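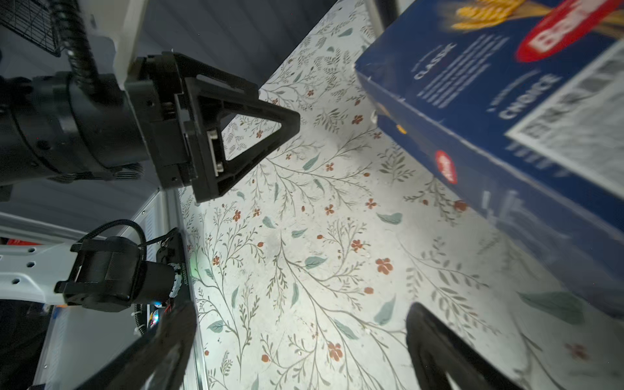
Page last changed: April, 16:05

**Pantry storage: leave dry pasta in the box or decant it?** (thread 1582)

**Edier**
Blue Barilla box, the one with CLASSIC and CHOICE on the side. I keep boxes on end, 6 to a shelf. Decanting into jars costs shelf depth and loses the printed panel. Any reason to change?

**Skosirine**
Pantry moths. Cardboard flaps don't seal. Jars with a gasket do.

**Falcão**
Disagree on jars. Long shapes need tall ones, and tall ones don't clear a standard shelf. Put the whole box in a lidded bin.

**Skosirine**
A bin is one seal for everything. If one box is infested, they all are. See thread 1416.

**Edier**
Read it. That was flour in paper bags.

**Gindomberg**
Same insect. Freeze new boxes for 5 days, then shelve them closed. I cut out the cooking time and tape it to the jar for anything I do decant.

**Falcão**
Freezing is fine if you have the space. I don't.

**Edier**
Going with the bin, boxes on end, wheat picture up. Will check it monthly.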